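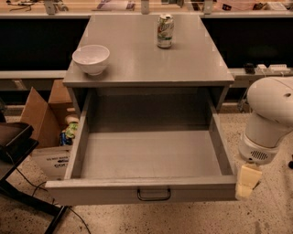

Second floor kitchen, with a drawer pulled open.

From the second floor: quiet hour and the new lunch times

Dear colleagues, starting in November the lunch break at Jultico will be in two groups. Many of you wrote to Karla Solís that the line for the microwave is too long, and that people who come late have only a few minutes to eat. We read all the messages, 19 in total, and we thank you for the patience.

The first group eats at 11:45 and the second at 12:45. The packing team and the front desk are in the first group, all other teams are in the second. If you have a regular phone call with a client at this hour, please write to Karla and she will move you – it is no problem, but we need to know it before the end of the month.

We also want to try a quiet hour after lunch, from 2 to 3 p.m. In this hour we ask for no meetings and no calls in the open office. Room 108 stays free for calls that cannot wait. Naomi Waweru had this idea from her former job, where she says it helped her a lot with reports. Noémie Marty is less sure, as her team gets most of its orders in the afternoon, so her side of the office will not take part for now.

A small request about the kitchen: wash your bowl before you go back to your desk, and close the drawers. The key for the supply closet is now with Zyanya Jaramillo.

Your opinions are welcome at extension 1865.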